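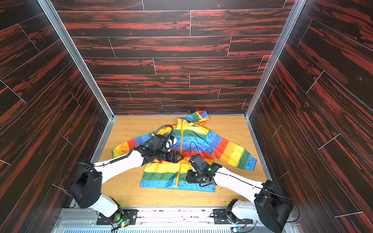

Hanna Zhuravel asks whether a rain shell that wets out has lost its waterproofing. Usually no. Two separate layers are involved.

1/ The outer finish (DWR) makes drops bead. The coating or membrane underneath blocks water. Wet-out is a failure of the first.

2/ Dirt, sunscreen and detergent residue all mask DWR. Wash first, rinse twice, then test with a spray bottle.

3/ Still flat? Tumble on low for 28 minutes if the care label allows it – heat restores some finishes.

4/ Still flat after that: re-treat. I use Drastenix spray, 12 passes per panel, wiped at the seams.

5/ White flakes inside mean the coating is peeling. No spray fixes that.

6/ Log so far: 7 shells washed since April, two re-treated. Zippers next.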